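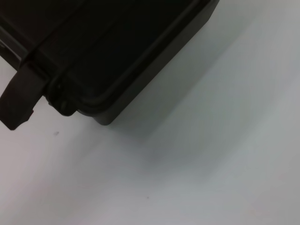

开箱子这件事,教了2266遍

上周日下午我跑了一趟Sedport,本来只打算待一个小时,结果一直蹲到人家关灯。原因很简单:Lucero这个项目的采集进度刚过2266条,我跟他们约了快两个月,总算赶上一次正在录的时候,怎么舍得走嘛!

先给没跟过这个系列的朋友补一句:Lucero做的是让机械臂学会处理各种带卡扣的硬壳箱,就是放工具、放仪器那种。扳开卡扣,掀盖,取东西,合盖,再扣回去。我们干起来根本不过脑子,对机械臂来说却是一长串麻烦。牵头的是Lomimero,一家做仓储自动化软件的小公司,场地和硬件则由Privedholm那边的实验室出,两家合用Sedport码头边一栋老楼的二层。楼梯很陡,扛箱子上去的人辛苦了。

他们最早定的目标是2000条示范,上个月底就到了。我原以为到了就收工,谁知道大家看完第一轮训练结果,决定接着录。理由听着挺实在:模型对"盖子全合上"和"盖子全打开"都处理得不错,偏偏中间状态老是犯糊涂。卡扣翘起一点点算开还是算关?盖子压下去了但没扣紧,要不要再按一下?这种样本头两千条里太少了,因为操作员手太利索,每次都干净漂亮地一气呵成,模型压根没见过半吊子的情形。

所以最近这批全是"半吊子"。开录之前,先有人把箱子摆好,卡扣随手拨到某个位置,箱子也不许摆正,斜着放、靠边放、只让手腕相机看到一个角,都行。我看的那几条里,有一条起手画面就只有黑箱子的一个圆角,卡扣在最左边,像是微微张着,剩下全是白桌面。操作员得自己想办法把夹爪挪过去,再判断下一步。我在旁边看着都替他着急,他倒是一点不慌。

说到白桌面,我顺嘴问了一句为什么不换个花一点的背景,毕竟谁家仓库的桌子长这样啊。回答是会换的,先把白的录够。黑箱子配白桌子,轮廓清楚,阴影也清楚,后面做标注能省不少力气。反过来,箱子本身倒是个难题:一大片黑,哑光,盖子和侧壁靠一圈凸起的边才分得出来,灯光稍微偏一点,那圈边就糊成一团了。他们为这个把顶灯调了好几回,现在灯架上还贴着胶带,写着"别碰",三个感叹号。

录制的节奏我也记了一下,给想自己动手的朋友参考。一组20条,录完必须休息20分钟,雷打不动。我起初觉得这也太宽裕了吧,后来自己上手试了试,懂了。遥操作的手柄不算重,可是你得一直盯着屏幕里那个小小的手腕视角,人的眼睛和夹爪的眼睛不在一个地方,脑子要不停地换算。我录到第四条就开始往反方向推,第六条直接把箱子推出了画面,那一条当然作废了。(操作间里很给面子地没有人笑出声。)

作废的怎么处理,这一点我觉得挺有意思。早期他们是失败就删,现在改成分类留着。夹空了的、滑脱的、卡扣弹回来的,各归各的文件夹,不进主训练集,单独拿去训一个判断"刚才那下成没成"的小模型。推箱子出画面这种属于操作员自己的问题,还是删。好吧,我的第六条就这样从世界上消失了。

每条录完还有一道手续:操作员当场口述一句,说清起始状态是什么,自己做了哪几步。语音自动转成文字,隔天再由另一个人对着回放核一遍。我听了几句,都短得很,"左扣半开,先压盖,再扣",完事。问能不能写得详细一点,对方说试过,大家一累就开始写套话,反倒不如一句短的准。我深有同感,我写稿子也是这样。

还有一个小争论,我走的时候都没吵完。一派主张每组都换箱子,大的小的、单扣双扣的混着来,泛化要趁早;另一派觉得同一只箱子还没学透,换了也是白换,先把角度和卡扣位置铺满再说。眼下是后一派占上风,所以这阵子出镜的大多是黑色硬壳箱。我个人有点偏向前一派,不过我录六条就能废一条,发言权有限。

数据会不会公开?这是后台问得最多的,我替大家问了。Lomimero的说法是会放出一部分,先放主训练集里起始状态标注最完整的那些,手腕视角的视频、夹爪开合、口述文本都带上,失败样本要再等等,分类标准还在改。时间没给死,只说先把这批半开状态的录完,再跑一轮训练看看。要是结果还是糊涂,就继续录呗。

另外Sedport那边在找周末能来的操作员,不要求有机器人经验,能坐得住、愿意口述就行,会先带着练两组再正式录。楼下有饭吃,炸鱼不错,汤一般。有兴趣的可以给我留言,我统一转过去。

下个月我打算再去一趟,看看新一轮训练出来的模型自己开箱是什么样子。这次没看成,机械臂整个下午都让给了采集,我求了两回都没求下来。到时候拍了视频就发上来,顺便把我欠的那一条补录了。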